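The Permit Is Free. Try Getting One.

Estíbaliz Requena keeps her rejected applications in a shoebox, and when I ask to see them she tips the whole thing out onto the kitchen table. Most are a single page. A few are stapled. The reason given for refusal is usually one line long, and it is usually the same line: "insufficient information regarding expected attendance."

Requena has spent the past three years helping people in Rernberg apply for permission to hold public gatherings. She isn't a lawyer. She worked in the accounts department of a furniture wholesaler until her knees gave out, and she got into this, she says, "by being annoyed."

The city council would like you to know that the right to assemble in Rernberg is in excellent health. Its spokespeople say so often. Last April the council replaced its old paper form with an online portal called Flirent, and the press release promised that organizing a march would now be "as simple as booking a table." I asked Requena whether she had read it.

"I read it twice," she said. "I wanted to know what restaurant they go to."

I came to her with doubts of my own. Groups that oppose a government tend to see malice in every slow office, and slow offices are everywhere. A portal that crashes is an ordinary thing. I put it to her that what she was describing might be plain incompetence.

She didn't object as much as I expected. "Some of it is, sure. The site logs you out while you're typing. I don't think a minister sat down and asked for that." She picked a sheet out of the pile. "But look at who gets through. The harvest parade gets through. The football club gets its street closed with two days' notice. The people who want to stand outside the police headquarters with a banner, they get asked for a map of the drains."

I laughed, and she pushed the sheet across. It did ask for a map of the drains.

Under the rules as written, a permit costs nothing and the city must answer within 60 days. Requena says the answer tends to arrive on the last afternoon, when the date of the event has already gone by. An appeal starts the clock over. There is no fine for the city if it answers late, and so far as I can find, no official has ever been asked to explain a late answer in public. The council's press office, when I called, told me that "the great majority" of requests are approved. I asked for the numbers. I was told to file a request. I have filed it.

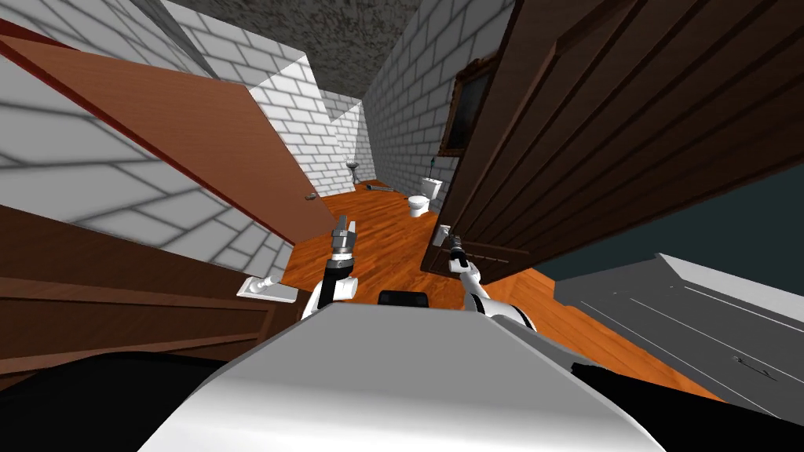

What set Requena off was a vigil. A young man from the Aranda district had died in a holding cell, and his aunt wanted to light candles in the square by the courthouse. The application was refused. The aunt went anyway, with family and neighbors, and the police took names. Over 320 people later received letters telling them they had joined an unlawful assembly.

"She had never been to a protest in her life," Requena said. "She asked me if she was going to lose her apartment. I didn't know what to tell her. I said no, and then I went home and tried to find out if that was true."

Was it true?

"More or less. It depends on who reads the file."

The letters carried no penalty, and the council leans on this heavily. A letter is only a letter, the deputy mayor told a radio station that week. Requena doesn't accept it, and here I think she has the better of the argument. The letter stays on record. Two of the people who got one say they were later turned down for jobs at city schools. I can't prove a connection and neither can she, and she was careful to say so before I had to.

"You see how it works, though. I can't prove it. So it didn't happen."

I asked about Okis, the civil liberties group that sends her many of her cases and pays her bus fare. Critics on the council call it a front for the opposition. I have read its reports, and I find them long on outrage and sometimes thin on dates. Requena winced a little when I said so.

"They write for people who already agree with them," she said. "I've told them that. Put the form in the report. Just print the form. You don't need the adjectives."

She has less patience with the international side of things. Visiting delegations come through, she says, and they are always polite. They have lunch with the mayor and then an hour with her. Afterward there is a statement in which the authorities are urged to respect their obligations. She used to cut these out and keep them. I asked where they were now, and she said she had needed the box.

So what would satisfy her? I expected a speech. She wants the city to publish each refusal, with the reason, on the same site where the applications go in. She also wants silence to count as a yes: if the deadline passes without an answer, the march goes ahead. Other cities do this. The council has said it would be "open to dialogue" on both points, a phrase I have now heard from three different officials, none of whom could tell me when the dialogue might be held.

I'm not convinced that either change would be enough. An office that can ask for a map of the drains can ask for something else by the deadline. I told Requena this as she was putting the papers back.

"Probably," she said. "But then it would be written down where people could read it."

On Monday she is helping a group of bus drivers with their application. They want to walk from the depot to the council building and hand in a petition. The form asks them to state the expected mood of the participants. They have left that one blank for now, and she is trying to think what to put.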